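Part II: Working from Human Demonstrations

Chapter 7
Folding a Jacket: The Demonstration Project

After completing this chapter, you should be able to:

define a manipulation task by its start state, end state and permitted actions;
write a recording protocol that two operators can follow in the same way;
explain how operator motion, lens type and background affect the usefulness of a recording;
segment a recording and label it with a fixed set of terms;
divide recordings into training and test sets without leakage between them.

Terms introduced: demonstration, episode, end effector, bimanual task, deformable object, wrist view, occlusion, segment, held-out garment.
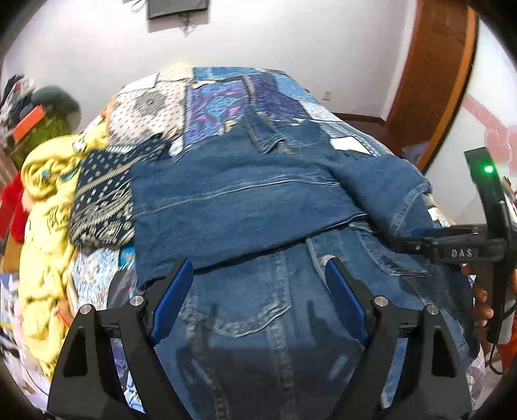
Rajkumari Garg and Seema Dixit
Text revised March 12, 2020

7.1 The Task

In Chapter 6 the work pieces were blocks and cups. A rigid object has a pose that can be written as six numbers, and a grasp that works on it once will generally work again in the same pose. Clothing does not have a pose in this sense. A jacket can lie on a surface in more ways than can be listed, and each contact with it changes its shape. Objects of this kind are called deformable objects.

The class project for this part of the book is to record people folding garments with hand-held grippers and to prepare the recordings so that a learning program can use them. No robot arm is needed until Chapter 9. The operator holds a gripper in each hand, opens and closes the jaws by hand, and performs the fold with the jaws only. A camera fixed to each gripper records what lies in front of the jaws. This camera view is called the wrist view, after the place it would have on an arm.

A denim jacket is a good second garment, once a towel has been mastered. The cloth is stiff enough to hold a crease and heavy enough to stay where it is put. Its seams are often lighter than the cloth around them, which gives both the operator and the program lines to work with. It also has features that a towel lacks: a collar that will not lie flat, buttons, pocket flaps that catch on a jaw, and two sleeves that must be brought in over the body. Each of these should be named in the task definition before anything is recorded.

A task definition has three parts. The start state says how the garment lies when recording begins. The end state says what counts as finished. The permitted actions say what the operator may do in between. The definition used by the Shakya robotics section, whose project is followed throughout this chapter, reads as follows.

Start: the jacket lies on its back, front up, collar away from the operator. Sleeves may be in any position.
End: both sleeves lie over the body, and the hem has been brought up to the collar. No part of either sleeve extends past the side of the folded body by more than 50 mm.
Permitted: grasping, dragging, lifting, pressing with closed jaws. Bare fingers may not touch the garment.

The last line is the one most often broken. An operator who sees a cuff turned under will reach out a finger to correct it and may not notice having done so. The recording then contains a change in the garment that no gripper produced. Such an episode must be discarded, even when the rest of it is clean.

7.2 Choosing the Work Surface

Students usually ask for a bare table. A table is convenient, and a first set of recordings may be made on one. A set made entirely on one table, however, teaches the program that garments are found on that table. Beds, sofas and floors should be included early in the project.

A bed differs from a table in two respects. The surface gives under the jaws, so that a low grasp can pick up the cover along with the garment. The cover may also be patterned. A patchwork or printed bedspread has many edges of its own, and a program that looks for the outline of a sleeve will find a good number of lines that are not sleeves. This makes the recording harder to learn from at first and more useful later. Household articles left near the garment have the same effect and need not be cleared away unless they lie within reach of the jaws.

Two conditions are fixed. The surface must not be of the same color as the garment over its whole area, and no second garment of similar cloth may lie on it at the start of an episode. Clothing worn by the operator is a separate matter and is taken up in Section 7.4.

7.3 Two Grippers

Folding a jacket is a bimanual task. It can be done with one gripper, but the hem will drag, and the fold will skew toward the side that is held. With two, one gripper holds while the other moves, or both move together. The three patterns of use are given below with the labels used later in Section 7.6.

HOLD-MOVE. One gripper keeps a point of the garment in place, and the other carries a second point over it. Used for the sleeves.
MOVE-MOVE. Both grippers lift and carry at the same height and speed. Used for the hem.
SINGLE. One gripper works, and the other is out of contact. Used for small corrections.

Each gripper records its own wrist view. When the two work close together, each will appear at times in the view of the other, along with the hand that holds it. This is normal in bimanual recordings. It becomes a fault only when the second gripper hides the point of grasp, a condition called occlusion. To reduce occlusion, approach the garment from the outside and keep the body of each gripper on its own side of the center line.

Wide lenses are preferred for the wrist view. A wide lens bends straight lines near the rim, and the corners of a rectangular frame may be black where the lens circle does not reach. Neither needs to be corrected by the student. The program receives the same distortion during learning and during use, provided that the lens is not changed. Record the lens type in the log, and do not mix lenses within one set.

7.4 Operator Motion

The speed of the hands has more effect on the quality of a set than any setting of the camera. Exposure time is limited by room light. In an ordinary bedroom or classroom in the evening it may be long enough that a quick turn of the wrist smears the whole view. A human viewer can fill in what was lost. A program that estimates the path of the gripper from the images cannot do so reliably, and it may lose the path altogether.

The operator should therefore move at a steady pace between grasps and stop for a short time before closing the jaws. In the Shakya project the group settled on a limit of 500 mm per second for carrying moves. The figure was found by trial, with the room lamps in use at the time. A different room will call for a different one. 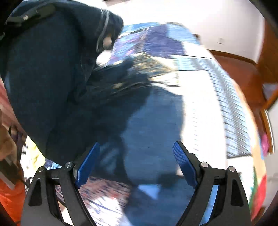 Position matters as well as speed. An operator who leans far over the surface brings the head, shoulders and sleeves into the wrist view and shades the garment. Loose cords and wide cuffs should be tied back or rolled up before recording. Operators should also avoid wearing cloth that resembles the work piece. Blue denim trousers beside a blue denim jacket give the program two regions with the same color and texture, and only one of them is to be folded.

Cables need a path of their own. Where the grippers are wired, run each cable back along the forearm and leave enough slack for the longest move. Check that no loop can fall between the jaws.

7.5 Running a Session

A session is carried out by two people, the operator and the recorder. The recorder starts and stops each episode, keeps the log, and calls out any breach of the protocol. They exchange places after every 40 episodes. Fatigue shows first in the height of the lift, which drops until the hem begins to drag.

The order of work for one episode is:

1. The operator drops or places the garment and arranges it in the start state.
2. The recorder enters the episode number, garment code and surface code.
3. Both grippers are opened fully and held over the garment.
4. The recorder starts both cameras and calls the start.
5. The operator completes the fold and withdraws both grippers, jaws open.
6. The recorder stops the cameras and marks the episode as kept, doubtful or rejected.

Step 3 is easily skipped. The open position gives the reference for jaw width in that episode, and an episode without it cannot be aligned with the others.

The first full set made by the Shakya group, finished in August, came to 850 episodes before review. Rejected episodes were kept on disk in a separate folder. They are needed in Chapter 8, where a program is trained to recognize failure.

7.6 Segments and Labels

An unbroken episode is of limited use for analysis. It is first cut into segments, each containing one change of contact. The cut is placed at the moment when the jaws close on the garment or open to release it, and this moment is read from the jaw width signal, with the wrist view used as a check.

Each segment receives three labels: the pattern of use (Section 7.3), the part of the garment grasped, and the result. The garment parts are limited to left sleeve, right sleeve, collar, hem, front edge and other. Left and right refer to the garment as worn, so that the left sleeve of a jacket lying front up with its collar away from the operator is at the operator's right. Groups that leave this rule unstated will usually find the two labels reversed in part of their set.

The labeling tool supplied with this book is Omisel. It displays both wrist views side by side with the jaw width below them. Groups using Trondura for recording can open their files directly. Files from other recorders must first be passed through the Cemden converter, as described in Appendix C. Labels should be entered by one student and checked by another who did not operate the grippers in that session.

7.7 Dividing the Set

The usual division by random choice is unsuitable here. Episodes from one session share the same light, the same surface and often the same creases in the cloth. If some go to the training set and others to the test set, the test measures little more than memory. Divide by session, and reserve at least one complete garment for testing. The reserved item is called the held-out garment. It must not appear in the training set on any surface, and it must not be used for practice by the operators while recordings are being made.

Section 7.8 applies these rules to a small set of towel episodes. Students who have not yet installed Omisel should do so before continuing.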